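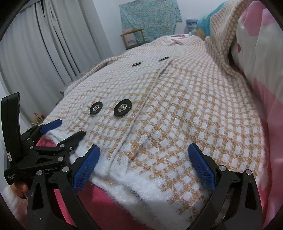

Athina Makris

Tuesday's done and I have folded one cardigan more often than its owner ever will, assuming anybody folds a cardigan with a white fluffy hem more than once before giving up and using a hanger.

The quota today was 18 good episodes, same as every day since Heriberto put the spreadsheet in charge of us. Good means both grippers in view at the start, garment flat, front closed, no talking to it, and a finish that Reinhold can look at without sighing. I talked to it on the second one. Scrapped. I said "come on, sweetheart," and apparently the learning system doesn't need that, though I'd argue it's part of the method.

Knitwear week was my own suggestion, which I'd like to forget. We had towels for most of last month and I complained in the Friday call that a towel is a rectangle and a rectangle teaches you nothing. So now I have fuzz. The blue pads grab fuzz beautifully and then don't care to let go of it. You open the jaws, you lift, and the hem comes up with you like a cat that has changed its mind about being put down. I lost four episodes to that before lunch. The trick, if it is one, is to open wider than feels necessary and wait a beat before lifting. I wrote it in the notes for Rigoberto, who has the cardigan tomorrow and will ignore the notes.

The buttons are their own problem. Big black ones toward the bottom, small ones up top, and if I fold the front in thirds the big ones end up under the layer and the whole thing sits like a badly made sandwich. Folded in half down the opening, it behaves. Reinhold wants both ways in the set. He says the model should see variety. I say the model should see somebody competent, and he says we'll get to that in August.

Also learned: bedrooms are harder than the table. The mattress gives when you press on it, the sheet wants to come along for the ride, and there's a pillow by my right elbow that I have strong feelings about. I asked if I could move it. No. Nobody's real bed is clear, leave the pillow. Fine. I hit it with the right gripper on episodes 7, 8 and 11, and each time I got to type "contact with pillow, non-fatal" in the comment box, which was the high point of the afternoon.

Themis called at three to tell me the first batch from Juto came back from training. That's the one with 300 episodes, all shirts, nearly all of them mine or Rigoberto's. She was careful about it. The arm now reaches for the hem, she said, pretty reliably. Then it stops above it for a while. Then it goes. I asked how long a while. "Long enough that we thought it had crashed." I knew right away where it got that. I hover. I've always hovered, over shirts, over the fridge, over the send button, and now there's an arm in a lab hovering on my behalf. She asked if I could try to be more decisive. I said I'd think about it.

So from the ninth episode on I was decisive. Straight in, pinch, lift, over, down. Two went really well and one flung a sleeve clean across the front, which I kept because the rules say recoveries are useful – and I did recover it, with some dignity.

Final count 18 kept, 9 thrown out. Wrists sore, the left worse than the right. White fuzz on everything, including the inside of my coffee, and some of it must be from my own sleeve, so I can't put the whole blame on the cardigan.

Need to remember for Thursday: charge both handles overnight, wipe the pads with the damp cloth and not the alcohol one, ask Heriberto whether the tag stays on or comes off. I left it on all day up by the collar. If it's supposed to be off I plan to have gone home early.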